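Candska Teleoperation Guide
Section 7: Recording a pick-and-place demonstration

Read Section 3 (emergency stop and arm limits) before you start. Two people are needed, an operator at the leader controls and an attendant at the table.

Setting up

1. Clear the table of anything that isn't part of the task.
2. Set out the containers, the tray and the food items. Leave a hand's width between pieces so the fingers can get down beside them.
3. If a container has a lid, take it off and lay it flat to one side.
4. Centre the leader controls, then press Link. Wait for the follower arm to match.

Caution: The arm may jump when it links. The attendant keeps both hands off the table until it has settled.

Recording

5. Enter the task name and your initials. Press Record.
6. Bring the gripper in from above, at a steady speed. Stop over the item before you lower.
7. Close the fingers slowly. Pastry and other soft items crush easily, so set the grip limit to 13 or less.
8. Lift straight up, move across, lower and release.
9. Return to the home position and press Stop.
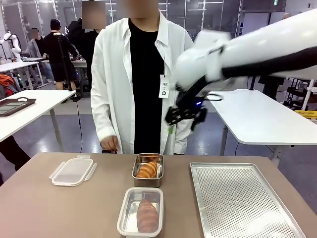

10. Play the episode back before saving. Discard it if the item was dropped or if the attendant touched anything during the recording.
11. Reset the table. Change the position and angle of the items a little each time.

Note: Don't correct a bad grasp halfway through unless the task sheet asks for recovery episodes. Stop, discard and start again.

Note: Error 258 means the leader and follower have lost sync. Unlink, re-centre and go back to step 4.

Revised 05/08/2024, Qusai Bataineh. Send corrections to Bijan Rashti.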